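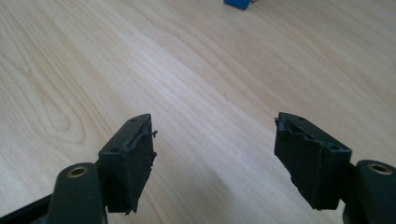 Sidra Lodhi asked at the last review call whether the repair evenings in Evimville were reaching tenants at all, or mostly people who own their homes and already have a drawer full of tools. It was a fair question and the first half of this report tries to answer it. The second half covers spending, the Kevberg room and what we plan to do with the rest of the grant.

Evimville Home Repair Evenings
Progress report to the Kendix Fund, second period
April 6, 2023 was the closing date for the figures used below.

Who is coming

We changed the sign-in sheet in December. It now asks whether the person rents or owns, and whether the item they brought belongs to them or came with the home. Before that we only had names and zip codes, so there is no good comparison with the first period.

Of the 30 households that signed in under the new sheet, 11 rent. That is lower than we wanted. The town as a whole has a larger share of renters than that, and the apartment blocks on the east side are within walking distance of the room. Ibsa Seyoum spent two Saturdays in those blocks with flyers and talked to people at their doors. What she heard most often was that tenants thought they would get in trouble for fixing something that belongs to the landlord. Several did not know that a chair or lamp of their own could be brought in. The old flyer showed a faucet and a light switch, which probably did not help.

The new flyer lists furniture, clothing, lamps and small appliances first. It also says in plain words that we do not work on anything wired or plumbed into the building. It went out in English and Spanish. Yolotzin Orozco did the Spanish text and reworded parts of the English while she was at it.

What gets fixed

Furniture is still the largest group. Loose chair joints, stuck drawers, table legs and worn tabletops make up most of it. Clothing comes next, mainly zippers and hems. Lamps are steady. We see fewer toasters and coffee makers than last year, and those we do see are harder to open.

Surface repairs on tables take longer than one evening, because the finish has to dry before anyone can carry the piece home. We used to send people away with a can and a brush and hope for the best. We now keep a rack at the back of the room where a top can stay until the following session. The rack holds only a few pieces and has been full since it went up. A second rack is in the plan for the next period if the fund agrees.

Items we could not fix are written down with the reason. Missing parts is the usual one. In a few cases the owner decided the part cost too much.

The Kevberg room

The lease with Kevberg was renewed on the same terms. Heat was a problem in the winter and one session was called off. Kevberg has replaced the thermostat and the room has been fine since. The side door still sticks and we have asked for it to be planed. Hooman Bahrami checked the outlets along the long wall and marked the ones that share a circuit, so that two irons are not run from the same one.

Spending

The equipment line was set at $2000 and is fully spent. It paid for clamps, hand planes, a sewing machine, a used bench vise and the drying rack. The sewing machine came in under the quote and the difference went to clamps, as approved by email. Supplies such as glue, sandpaper and thread are running slightly over. Finish is the main cause. We would like to move a small amount from printing to supplies and will send the form separately.

Changes since the first report

Cù, the café next door, now closes late on repair evenings and lets people wait there when the room is full. No money is involved.

Ljubica Živković has taken over scheduling. Appointments for furniture can be booked ahead and everything else is still walk-in. This has cut the wait at the door – it has also meant more no-shows, which we had not planned for. She now calls the day before.

Next period

We will keep the new sign-in questions so that the renter figure can be followed. Two sessions will be held in the ground-floor common room of one of the east side blocks, if the management company gives permission. They have the request and have asked for our insurance certificate, which was sent. The portable kit for those sessions is packed except for a folding bench.

We also still owe the fund the signed copy of the renewed lease. It will follow by mail.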